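Scoreboard at Bolldale ground drops the away score after halftime

2 min read

Ticket 2601, opened 6/5/23. Status: closed, with a note to check again.

Reported by the home club: the Grindier scoreboard at the north end shows the right score until halftime. When the second-half clock is started, the away side goes back to 0. The home score stays. It happened in the last two league games, including the 2-1 loss to Doltinstead, when the board read 1-0 until the final whistle.

First checks. Console powered off for a minute and restarted. No change. Swapped the data cable with the spare from the press box. No change. Ran a short test match with five-minute halves and the away score held, so the fault was closed as not found.

Reopened the same week. The youth cup game did it again. The difference is that the operator used the "new period" key and we had used "resume clock" in our test. Repeated the test with "new period" and the away score cleared every time.

Looked at the settings. The board was set up in March for Bae, the futsal club that shares the ground, and their profile resets team fouls at the break. In that profile the away foul counter and the away score were both saved to address 2000. The home fouls are at 3000 and the home score has its own slot, so only one side was hit.

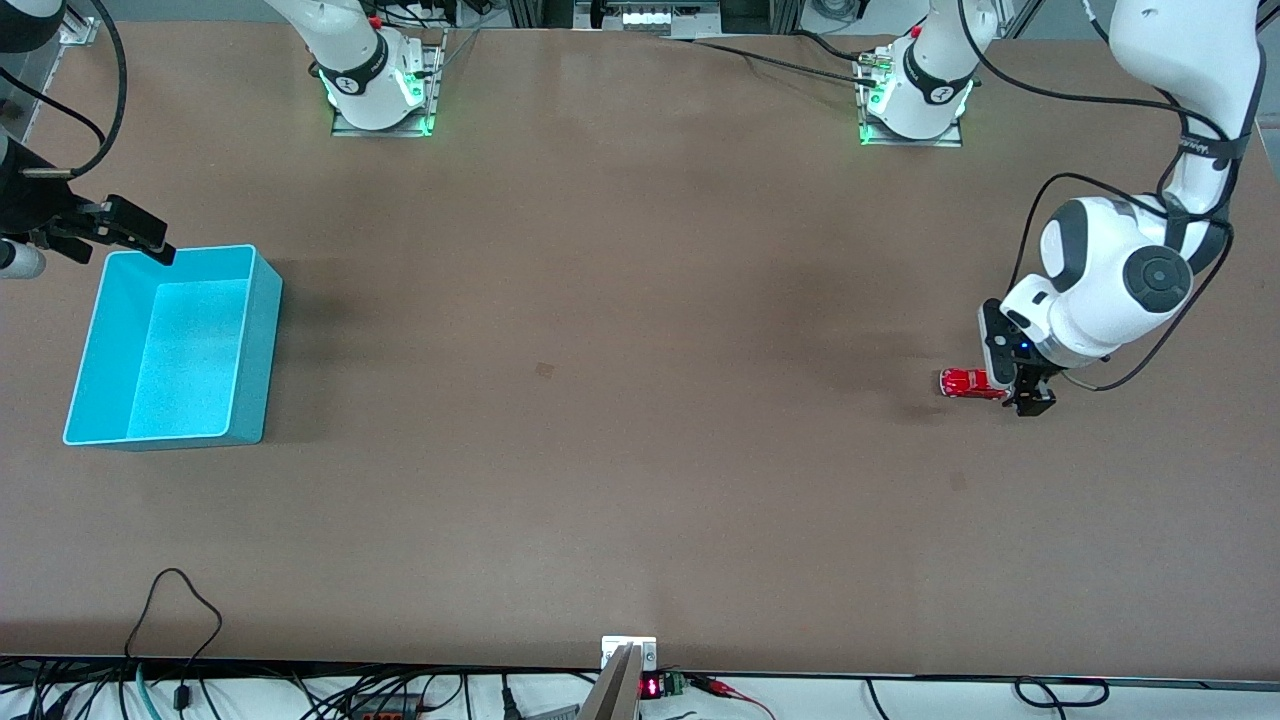 Fix: made a separate soccer profile with fouls turned off and moved the away score to a free address. Left the futsal profile alone until Bae can be there for a test — their fouls will still wipe the away score for now.

Tested with two full halves, extra time and a penalty shootout. Score held on both sides. The shootout display is slow to come up, but it did that before.

To do: label the two profiles on the console lid. Check again after the next home game.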